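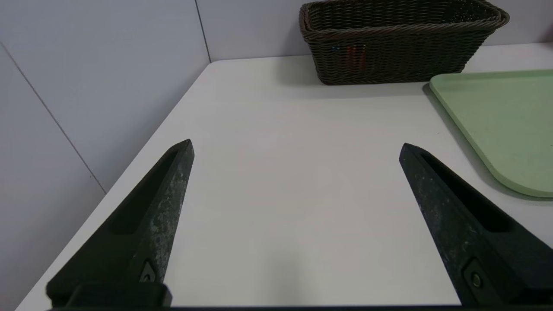 How to Taste Your Way Through a Winery Without Embarrassing Yourself

Wine tasting is a skill, in the sense that parallel parking is a skill. Most people can do it badly and still get home.

Before you go

Eat something. A cracker in the car is not lunch. Skip the perfume too, unless you want every glass at Haverford to smell like your neck.

Book the earliest slot you can stand. At 11 in the morning the staff are rested and will tell you things. By four they have said "notes of blackberry" 389 times and would like to sit down.

At the counter

1. Look at the wine. Tilt the glass over something white, such as the tasting sheet. Nod if you like.

2. Swirl it with the base flat on the counter. Swirling in midair is for people who own dark shirts.

3. Smell it twice, with a short break between. Say the first thing you think of, even if it's "wet dog." Wet dog can mean a bad cork, and they'll want to know.

4. Take a small sip and hold it for a few seconds before you swallow or spit.

5. Write down 2 words. You will not remember the third white by the time you meet the second red. 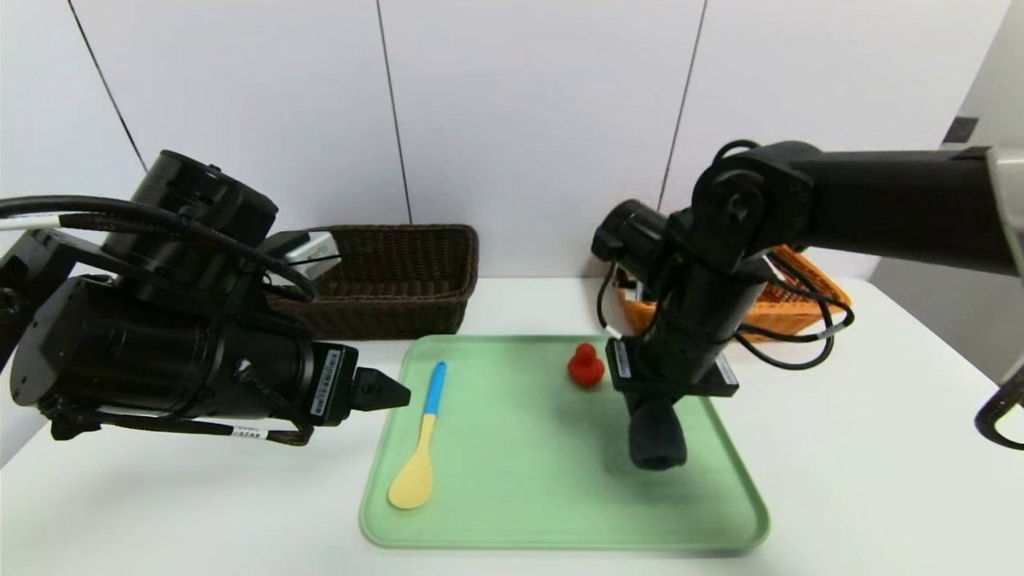 Noemi Begay wrote in to say that step 4 skips the hard part, which is the spitting. Her advice is to practice at home with water over the sink, lean in close, and commit. She learned this at Escombe, in a pale linen dress.

Fair enough. Consider it step 4½.

Buying, or not

If the tasting fee is $20, ask whether it comes off the price of a bottle. At Tresteo it does; at Wendska you have to ask, and they sigh a little.

You don't owe anyone a case. Buy the bottle you went back to — even if it's the cheap one — and keep it out of the trunk in August. Drink the water they offer you, and let whoever did the most spitting drive.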